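Visit to the Olthorpe Shared Workshop, April

Members of the Jikemano engineering society visited the shared workshop at Olthorpe in April to see the hand-held gripper that its home-build group has been developing. The group meets in a former dairy and welcomed seven of our members at 10 a.m.

The tool, known locally as Alel, is now in its third version. Parts were cut and assembled on site, and the build log, open to visitors, runs to 109 pages. Our hosts explained that the tool is carried by hand through ordinary household tasks, chiefly the handling of clothes, and that the recordings are later used to teach a bench-mounted arm. The collection stood at 2,527 recordings on the day of our visit.

Discussion turned to the fingers. Soft cloth remains the most demanding material, and the group has given much time to the angle at which the two fingers close.
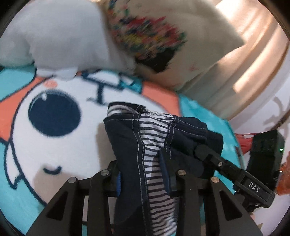

Members asked about wear at the joints and the cost of replacement screws, and both points were answered in full. Tea was served in the Ríos room, after which the drawings were made available for copying. The society has invited the group to pay a return visit in the autumn.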